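Plarko kitchen cell, Cletstead: progress report for June

Petronella Maluleke asked for fewer adjectives this time, so: the cell runs, and it runs better than it did in the spring.

Most of the month went on the simulated side. The arm's base had been entered 41 millimetres too far from the counter, an error that survived three reviews and one party. With that put right, the reach checks agree with the real bench and we have stopped blaming the wrist. The joint limits have been copied over again from the maker's sheet, by hand, by someone who had slept.

Maintenance on the real arm was dull, as hoped. We regreased the elbow, replaced one cable clip and moved the gripper calibration to the start of each shift. It takes nearly 20 minutes. Sitov, who supplied the fingertips, have sent 4 spare sets and an invoice of some ambition.

The toaster oven task is the one now being tuned. Contact settings for the rack and the bread roll were redone, and the approach path has been slowed near the glass door.

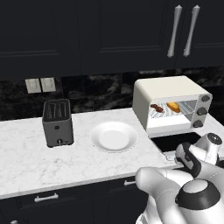 Kim wrote back on the draft that slowing the approach is fine, but the calibration log should sit with the cell and not on somebody's laptop. It has been moved.

Still to do: a second check of the shoulder brake, and 20 unattended runs in simulation before we ask for the next payment.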